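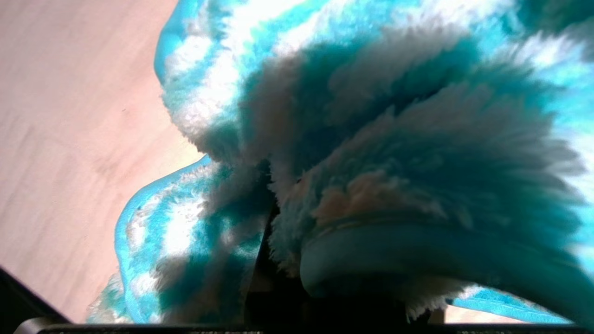

We use cookies to keep this site running and to remember what you've put in your basket. Accept / Manage settings

Keeping a herb and remedy cupboard that you'll really use

I've had a remedy cupboard for as long as I've had a kitchen, and for most of that time it was a disgrace. Jars with no labels, a bag of something grey that might once have been yarrow, three open packets of chamomile and a bottle of tincture with the dropper glued shut by its own contents. Every April I have a proper go at it, and over the years I've picked up enough small habits that the job now takes me a morning instead of a weekend. I get asked about this a lot at the Plirkcombe herb swap, so I've finally typed it all up.

One thing first. I make teas, balms and syrups for comfort and for the pleasure of it. I'm not a herbalist, and if you're pregnant, on tablets or looking after a small child, have a word with your pharmacist before you start brewing things. St John's wort in particular gets on badly with a long list of medicines. Right, on to the jars.

Where to put it

The shelf over the cooker is the worst place in the house, and it's where everybody has theirs (me too, for years). Steam and warmth will take the scent out of dried mint faster than you'd believe. The windowsill comes a close second. It looks lovely with the sun coming through all those petals, and by the end of the month your calendula has gone the colour of old string.

Mine lives in a low cupboard on the north wall, next to the ironing board. It's dark, it's cool, it's slightly awkward to get at and everything keeps beautifully. If you haven't got a cool cupboard, a lidded box under the stairs does just as well. Don't use the bathroom, whatever the word "medicine cabinet" has led you to expect – all that shower steam gets into capsules and makes them tacky, and powders set like cement.

Jars

Glass, with a lid that screws down. I save jam jars and anything that had olives in it, though olive lids hold on to the smell for ever, so I keep those for garlic and nothing else. For the nicer things I bought a set of brown glass jars from Skitard, who do catering seconds, and they were 99p each with slightly wonky shoulders. I can't say the wonkiness has ever bothered the rosehips.

To get the smell out of a lid, fill it with bicarbonate of soda, add a little water to make a paste and leave it overnight. Rinse, dry in the sun if there is any. Sometimes it needs a second go. If it still smells of curry after that, give up and use it for curry.

Dry the jars completely before you fill them. I mean completely! I wash mine the evening before and leave them upside down on the rack, then turn them over at breakfast and let them stand open till lunch. A single drop in the bottom of a jar of lemon balm will give you a jar of compost.

Labels

Write the label before you fill the jar. I know you think you'll remember. I once drank what I took to be nettle for a whole winter and it was raspberry leaf.

I put down the name, the part of the plant (leaf, root, flower), where it came from and the month. Pencil on masking tape is the best label I've ever used, as it doesn't fade, doesn't run when you've got oily fingers, and peels off in one go. Felt tip is hopeless on anything that's going to hold oil. For bottles I wrap clear tape right over the label and all the way round so the ends stick to each other.

If something mustn't be swallowed, I put red tape round the neck of the bottle as well. Comfrey oil, essential oils, all that. You can feel the tape in the dark, which has been handy during a power cut.

Drying your own

Pick after the dew's gone and before the day gets hot. Mid-morning, usually. Shake everything hard, outdoors, to persuade the insects to stay in the garden.

I used to hang bunches from the ceiling like a farmhouse in a magazine, and what I mostly got was dust and spiders. Now I strip the leaves and lay them out on old net curtain stretched over a picture frame, somewhere airy and out of the sun. Thin layers. Turn them with your fingers whenever you walk past. Flowers take longer than you think, especially calendula, where the petals go crisp while the green middle is still holding on to damp. I pull the petals off those altogether.

You can use the oven if the weather's against you. Mine won't go low enough on its dial, so I set it to 40 on the fan setting with the door propped on a wooden spoon, and check often. If the kitchen smells wonderful then your herbs are losing what you wanted to keep, so turn it down or turn it off.

They're ready when a leaf crumbles and a stem snaps. If the stem bends, put it back. After I've jarred things up I look at them again a few days later, and if there's any mist on the inside of the glass out they come for another dry.

Leave leaves whole as far as you can and crush them when you need them. Same goes for seeds. Fennel seed bashed on the spot in a mortar makes a completely different cup of tea from the ready-ground stuff.

Infused oils without the mould

Everyone's first infused oil goes mouldy and it's nearly always water. Use fully dried herbs. Fill the jar loosely, cover with olive or sunflower oil, push everything under with a clean spoon handle and poke about for air bubbles. Cover the top with a bit of muslin and an elastic band for the first week, then swap to a lid. I leave mine for 4 weeks, on a saucer (they creep, I don't know how, but they always creep) and give the jar a tilt when I think of it.

Strain through muslin into a jug and then leave the jug standing overnight. Any bits will sink. Pour off the clear oil and stop when you get near the murky stuff at the bottom. These are oils for the skin, by the way. Please don't do garlic or fresh herbs in oil at room temperature for eating, that's properly dangerous.

Balms and all that wax

Beeswax gets everywhere. Keep one pan, one jug and one spoon for it and never try to get them back into normal kitchen life. Mine are marked with a blob of nail varnish on the handle. I melt the wax in the jug, standing in a pan of barely simmering water, then stir in the oil.

To check how firm your balm is going to be, put a saucer in the freezer before you start and drip a little on to it, like testing jam. Too hard, add oil. Too soft, add a bit more wax. My usual calendula one is 2 tablespoons of grated wax to a mugful of oil, and that gives a balm that's soft enough for chapped hands in winter. Warm the tins slightly before you pour or you'll get a dip in the middle.

Wipe the jug out with kitchen paper while everything's still warm and put the paper in the bin. Do not, ever, pour it down the sink. I did it once and the plumber was very nice about it.

Sticky droppers and crusty lids

Syrup round the neck of a bottle will weld the lid on. Wipe the thread with a cloth wrung out in hot water every time you pour. If it's already stuck, stand the bottle upside down in a bowl with just enough hot water to cover the lid, wait a bit and then grip it with a rubber glove.

For droppers, pull the rubber bulb off and soak the glass part in warm soapy water, then poke a pipe cleaner down it. The rubber perishes in time, particularly with anything alcohol-based, so I store my tinctures under a plain screw cap and only put the dropper in when I'm using the bottle.

Turmeric stains

If you make golden milk you'll already have a yellow worktop. Get at it quickly with washing-up liquid, then a paste of bicarb left on for a while (try a hidden corner first). On white cotton, wash as usual and peg it out in full sun. It's astonishing how much the sun takes out. On a wooden spoon, just accept it. I've got one spoon for turmeric and it looks like a carrot.

When to throw things out

Open the jar and sniff. If you have to think about whether it smells of anything, it's finished. Leaves and flowers I replace every year, roots and bark last a good deal longer. Oils that smell of crayons or old chip pan have gone rancid and shouldn't go near your face. Herbs go on the compost heap, old tablets and capsules go back to the chemist, and please don't flush them.

My spent tea leaves go round the roses. I've no idea if the roses care.

Comments

Yuzhen Zhong
The masking tape tip is so good, I've been scrubbing sticky labels off with oil like a fool. Does pencil show up on brown glass though? My eyes aren't what they were.

Reply from the author
It shows up fine as long as the tape's the pale sort, Yuzhen. Use a soft pencil and press hard!

Do
I dry my mint in the car. Back window shelf, on a tea towel, with another tea towel over the top to keep the light off. Smells lovely driving to work as well.

Mei Sorensen
Can I put in a word for the freezer? I freeze lemon balm in ice cube trays with a splash of water, as I think it loses nearly everything when you dry it. Also I had the Vomel wax melter and it's a pain to clean, your jug in a pan is much less bother.

Reply from the author
Oh, lemon balm cubes, yes. I've done it with mint for summer drinks and never thought to do the balm. Trying that as soon as mine's up.

Contact | Privacy | © All rights reserved | Back to top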